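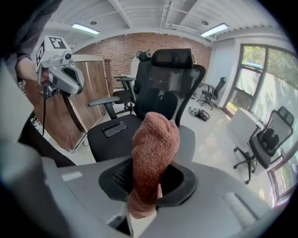
The Stullora grant covers the replacement of single-use wipes with washable cotton cloths in the shared offices at Fustham, together with the laundering, storage and record keeping that the change requires. The present report covers the second period of the grant and ends in September. At the start of the period 687 cloths were in circulation across 10 offices, in two weights. The heavier is a terry weave, and the terracotta-brown terry towel in front of the office chair is what we mean by terry throughout the report. The lighter is a flat weave, used on screens and glass only, and is reported separately under section 3.

1. Work completed

All 10 offices have now moved to washable cloths for desks, seating and door furniture. Two offices on the upper floor of Grutwood were late in changing over, as their cupboard stock of wipes had to be used up first under the terms of the old supply agreement. That agreement has lapsed and no further wipes have been ordered.

Collection is by drawstring bag. Each office has one bag for used cloths and a shelf for clean ones, and the evening cleaning round takes the bag down to the ground-floor store. Chornovol collects from the store and returns the previous load at the same visit. The collection was moved from 7 am to 4 pm in the middle of the period at Chornovol's request. The later time suits the day staff but leaves bags standing overnight, and the consequences are set out under section 4.

Seating was added to the cleaning schedule in this period. It had been left out of the original plan, which covered hard surfaces only. There are 245 office chairs on the inventory, and each is now wiped on a rota that covers arms, seat edge and height lever. Fabric seats are vacuumed and the cloth is used on the arms and base only. The written method has been amended to say so, after several seats at Grutwood were found damp in the morning.

2. Wear and laundering

The test batch of 200 terry cloths was marked at the hem and followed through the laundry for the whole period. Findings so far are as follows.

Shrinkage took place almost entirely in the early washes and then stopped. The cloths are shorter along the warp than when supplied, and the width has hardly altered. The shelf dividers were cut to the original folded size and need no change.

Absorbency improved after the first few washes, as expected of new cotton with a mill finish on it. It later fell in one part of the batch, and this was traced to fabric softener that had been dosed in error. Chornovol has taken softener off the programme for our loads. The affected cloths were washed twice without it and recovered.

Pulled loops are the main cause of withdrawal. Most of the damage occurs where a cloth catches on the underside of a chair arm or on a cable tray bracket. A pulled loop may be trimmed flush and the cloth returned to use; a run of loops means withdrawal. Hems have held well. Colour loss is even across the batch and is not treated as a fault.

Lint was raised by the office managers as a concern before the trial. It was a nuisance in the opening weeks, chiefly on dark desk tops, and no reports have been received since.
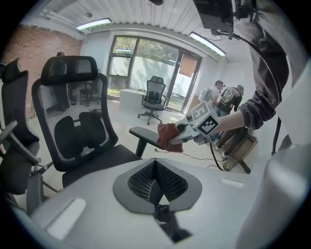 Reddish-brown cloth at the chair armrest.

3. Flat-weave cloths

The flat-weave cloths are performing adequately on glass and poorly on monitors. Staff report streaks on matt screens regardless of how the cloth is folded or how much water is used. We tried the same cloths without the rinse agent and the streaks were reduced but still present. A closer weave has been asked for from the supplier and samples are expected in the next period. Until then screens are being dusted with a dry cloth and wet cleaning is done only on request.

Flat-weave cloths also go missing more often than terry. They are small and are kept in desk drawers. Office managers have been asked to empty drawers of cloths at the end of each month, and the response has been uneven.

4. Problems and changes to plan

Bags left overnight. With the 4 pm collection, cloths from the evening round stay in the ground-floor store until the following afternoon. The store has no extraction. Cloths packed tightly in the bag developed an odour in warm weather, and one load had to be washed again at our cost. Open racks have been fitted along one wall and used cloths are now hung before bagging. The cost was met from the contingency line.

Labelling. The printed hem labels supplied with the first order faded and could not be read by the middle of the period. Stitched marks have replaced them on the test batch. The remaining stock will be marked as it passes through the store, and no additional hours are claimed for this.

Training. The method sheet ran to four pages and was not being read. Halyna Karpenko has cut it to one side, with the order of work down the left and the cloth type down the right. The old sheet should be discarded wherever it is found – copies remain in at least two of the Grutwood cupboards.

5. Budget

Spending on cloths is under the profile agreed for the period, as fewer replacements were needed than allowed for. Laundry spending is over it. The overrun comes from the repeat wash described above and from the seating rota, which uses more cloths per round than hard surfaces alone. We ask that the underspend on cloths be moved to the laundry line. The total is unchanged and the full schedule is attached as Annex B.

6. Next period

Work planned is the trial of the closer flat weave, completion of the marking, and a check on the state of the chair arms, where a dulling of the surface has been mentioned by one office. It is not yet known whether the cloth or the cleaning fluid is responsible. A small panel of spare arms will be wiped with water only and compared with arms cleaned in the usual way.

The request to move funds between lines needs a written reply before the next laundry invoice falls due. Please send it to Khrystyna-Mariia Kushnir, who holds the grant file, with a copy to the Fustham office.

Reports > Stullora grant > Fustham > Second period
0 comments | 3 shares
Contact | Copyright Fustham Shared Offices | Back to top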